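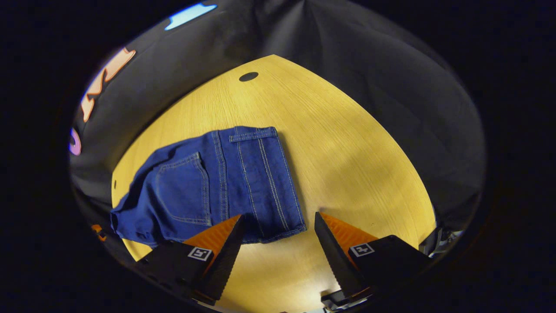 Jeans on the wooden table, back side up.

February 23, 2026
Indigo bath, second trial (Baromik powder)

Today I continued with the small bath. The aim is still to get the same blue on the Wonden cotton as on the older Mitoro pieces, which Kanyarat dyed last May.

Stock: 10 g indigo, 20 g lime, fructose as before. I mixed the powder with a little warm water first and worked it to a smooth paste. Last time I was too quick at this step and there were lumps at the bottom of the jar. The liquid became yellow-green after some 20 minutes, with a coppery skin on top.

Strips: I cut them from lot 402. One dip, three dips, five dips, with airing between. The one-dip strip is too grey for my taste. Three dips is near to the Mitoro blue. Five dips is darker but it rubs off on white cloth, so I will rinse a second set longer and compare.

Napaporn Chareonsuk thinks the water here is too hard and I should try rain water. I am not sure, but it costs nothing to test.

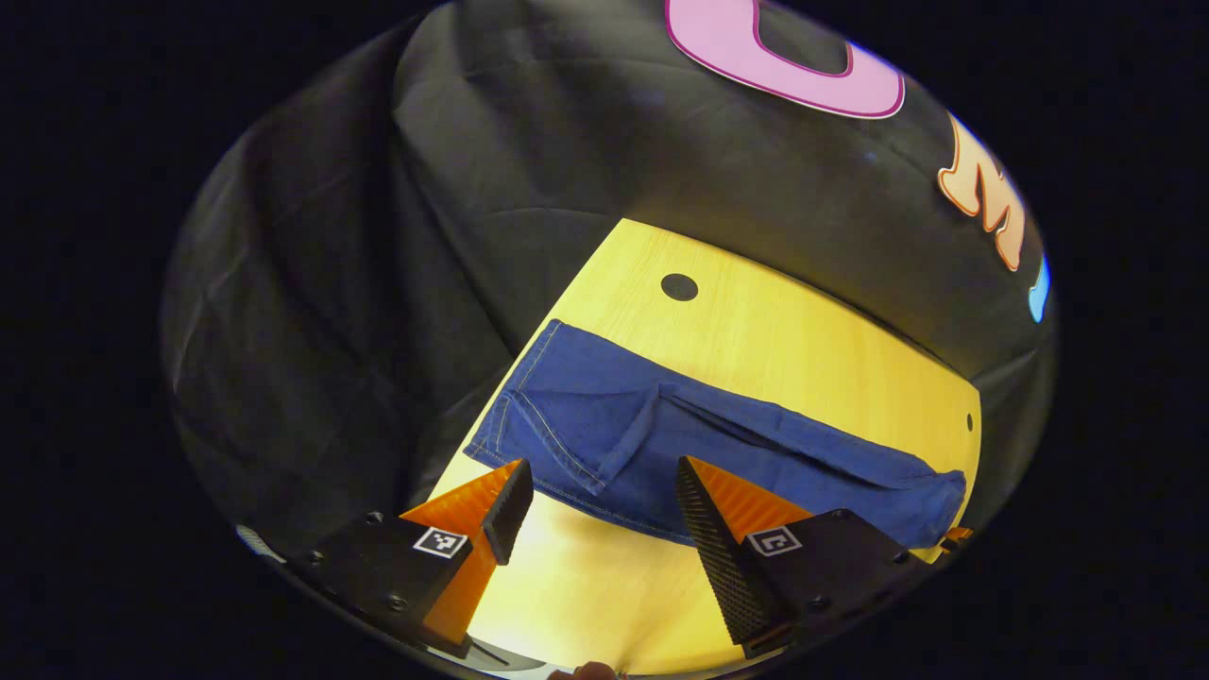

To do next

- Feed the bath with fructose and leave it covered until morning.
- Weigh the strips again when fully dry. The 200 g scale is slow to settle, wait for it.
- Ask Kanyarat Jaidee how many dips she gave the Yilma linen. Her page has only the word "enough".
- Write lot numbers on the strips with pencil. The marker ran in the rinse.
- Buy more lime.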